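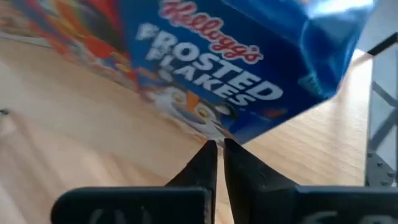
Where we are with the arm

Hi Waldemar, and everyone else at the Putero fund who ends up reading these. This is the December report from the Pindoner student robotics club. It's longer than the last one because a lot more has happened, and I've tried to put the money part where you can find it.

The short version is that we're on the task we told you we'd be on. The pantry project is running, the students are driving the arm themselves, and the cereal box has become the most hated and most loved object in the room. If you look at the fingers under the Frosted Flakes you'll see how narrow the tips are, and that is pretty much the whole challenge of this term. A cereal box is wide and flat and light, and two skinny fingertips don't give you much room for sloppy driving!

What the students have been doing

We have eight students this term, split into two crews. One crew drives and the other keeps the log, and then they swap halfway through the session. I didn't plan it that way. Two of the older kids started doing it on their own in the second week, and it worked so much better than my sign-up sheet that I threw the sheet out.

The job is simple to say. Take a grocery item, move it to the spot marked on the rack, let go of it without knocking anything over, and bring the arm home. Soup cans came first and they went great. Then a bag of rice, which went badly (we swept for a while). Boxes are the current unit, and they'll be the current unit well into next term, I think.

We set ourselves a goal of 100 logged attempts with boxes before we let anyone write automatic moves. That sounds strict, and I got some groans, but the log is where the learning is. Each entry has the item, who drove, where they aimed the fingers, and one sentence on what went wrong or right. My favorite entry so far reads, in full, "I panicked." We've done 26 of the 100. I'd hoped to be further along by now, and I'll explain the slow start below.

What they've learned

The biggest thing is patience with the last inch. Everybody can get the arm over to the box. Getting the fingertips lined up with the edge when you're watching through the wrist camera is a different animal, because the box fills up the view and you lose track of where the table is. The students figured out a routine where the driver talks out loud and a spotter stands to the side and answers. "Lower." "Lower." "Stop." It's loud in there and I love it.

They also got into a real argument over where you should grab a box. One side says the short edge near the top, the other side says go low and keep the weight close to the fingers. I stayed out of it and told them to settle it with the log. They've been tagging their entries high or low ever since, and there aren't enough of either yet to call a winner.

On the coding side, the younger students can now read the arm's position off the screen and write it down as a saved point. The two most experienced ones have strung saved points together for the soup cans, with me standing right by the stop button. I want everybody to get to that stage before spring.

What slowed us down

Mostly the fingertips. The first set of rubber pads we bought peeled off, and we lost three sessions gluing them back on and waiting for the glue. We quit on pads for now and are driving with the plain fingers. It's harder, but the kids are better drivers for it.

The other thing was the room. We moved to the one at the end of the Warnitz building, which has more space and much better light, but the arm had to be bolted down again and every saved point we had was off afterward. I should have seen that coming. We redid the soup can points from scratch and the students now keep a page in the log called "if we ever move again."

Money

Your grant was $3000 for the year. The biggest piece went to the gripper and the hardware to mount it, and after that came the rack, the cables, and a spare power supply. The failed pads came out of it too, and so did groceries, which I didn't budget for at all in the application. Cereal boxes in particular get dented corners and then they don't behave the same way. I've been buying those with the supplies money. If you'd like me to handle that differently, let me know and I'll move it.

I haven't touched the travel line. That's being saved for the Głowacki meet, where the students would run the pantry task in front of other clubs. We've sent in our entry and haven't heard back.

Receipts are in the shared folder, sorted by month. One is a phone picture of a crumpled grocery slip, and I'm sorry in advance to whoever has to read it.

What's next

First, finish the box attempts. With the new room sorted out we should get through them a lot faster than we got through the first batch. Then the high or low question gets settled, and the losing side has promised to bring snacks for the winners.

After that, each crew writes its own automatic run for one box, from the table to the rack. They'll be allowed to look at each other's log but not each other's code until both crews have a run that works.

I'd also like to try softer items again, maybe bread, once I've forgotten about the rice.

One thing I'd ask from you: if anyone on your end could come by and spend a session with us, the students would be thrilled. They've been practicing how to explain the project to visitors and so far they've only had me to explain it to. We start at 4:00 and the door by the parking lot is open until everyone's inside, so text me if you're running late and I'll come down and get you.

Thanks again for backing this. I'll send the next report when the box log is full.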